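Olla para avena y papillas Zesia – cocción lenta para el desayuno

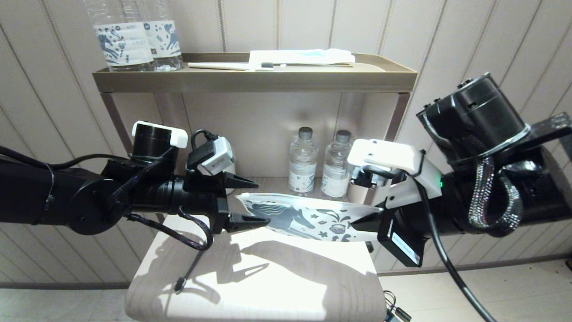
La olla Zesia es un aparato pequeño para preparar avena, arroz con leche, sémola y otras papillas por la noche y comerlas por la mañana. Se ponen los cereales y el líquido, se elige el programa y se indica a qué hora se quiere desayunar. La olla calcula sola el momento de empezar.

Hemos trabajado bastante el control de la temperatura, que es el problema habitual con la leche. El programa Suave mantiene el contenido a 80 °C y no llega a hervir, por eso la leche no sube y no se pega en el fondo. El programa Grano entero calienta más al principio y después baja poco a poco. Este segundo es el que recomendamos para la avena cortada, que necesita más tiempo que los copos.

Cantidades

Para una ración normal usamos 80 g de copos y tres veces su volumen de líquido. Si le gusta más espesa, reduzca un poco el líquido, pero no menos de dos veces y media. Con bebida de almendra o de arroz el resultado sale más claro – en este caso conviene añadir una cucharada más de copos. El cacao, la canela y la fruta seca se pueden poner desde el principio. El chocolate en trozos, el yogur y la fruta fresca, mejor al final, con la olla ya apagada.

Características

Capacidad: cuatro raciones
Programas: Suave, Grano entero, Arroz con leche, Mantener caliente
Inicio programable: hasta 12 horas
Recipiente interior: cerámica, extraíble
Tapa: vidrio con salida de vapor
Longitud del cable: 100 cm
Referencia: Zesia 81

En la caja

Olla con recipiente y tapa, vaso medidor, cuchara de madera de haya y un cuaderno con recetas. La bolsa de copos Bundwood de las fotos de recetas no está incluida, se vende aparte.

Limpieza

El recipiente y la tapa pueden ir al lavavajillas. La base no se debe mojar, se limpia con un paño húmedo cuando está fría. Si la papilla se ha secado en las paredes, deje agua templada dentro durante media hora y saldrá sin rascar. No use estropajo metálico sobre la cerámica.

Recambios y garantía

El recipiente interior y la tapa se pueden comprar por separado. Las tapas del modelo anterior, Betix, tienen otro diámetro y no cierran bien en esta olla. La garantía es de tres años y cubre la base y el mando, pero no los golpes en la cerámica.

Envíos

Enviamos desde nuestro almacén de Medina. Los pedidos hechos antes de las 13:00 salen el mismo día laborable. Color disponible ahora: crema. El verde volverá en julio.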